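CLUB NOTES: THE ROVER GOES OUTSIDE

For most of the fall the Feltside Robotics Club has been teaching a robot to drive up and down the corridor next to the gym. It got very good at the corridor. It could do the corridor at lunch, when the corridor is full of people holding trays. Then somebody on the navigation team pointed out that a corridor is a thing with walls, and that a robot which only understands walls will have a short career.

So the club packed up Cludwood (named by vote, don't ask) and spent a morning on the plaza, where there is a lot of paving and very little to bump into. 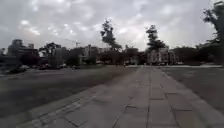
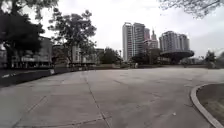
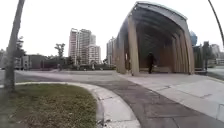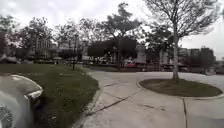
The plaza, under cloud.

FELTSIDE, November

The task sounded easy enough when it was written on the whiteboard: follow the paving, stay off the grass, don't climb a curb. Curbs were the main worry. The ones on the plaza are all curves, and Cludwood was raised on right angles.

The first run covered 12 meters and ended with the robot stopping dead in front of a joint in the concrete, which it had decided was a cliff. The team changed one setting and tried again. The second run also ended at a joint. By the fourth the robot had made its peace with joints and moved on to being suspicious of cracks, so we are calling that progress.

The longest run without a human stepping in was 164 meters. The target was 200. Darren Lambert, our faculty adviser, walked behind with the stop button the whole way and says he has never been so interested in the ground. He pressed it twice on purpose and once while looking for his gloves.

The log has 2000 entries from the one morning, and the mapping group would like it known that they are reading every one of them. Anybody who can tell a shadow from a stain in flat gray light is welcome to join them. Snacks are provided, within reason.

Still to fix before the Văduva Cup: the left wheel squeaks, the battery gauge is an optimist, and the turning code goes wide on anything rounder than a locker. The spare battery is still on order from Trultel. If you borrowed the long tape measure, please put it back in the blue bin.

The next outing is planned for the same spot, starting at 8:30 a.m. New members can come along without signing up first. Wear a hat.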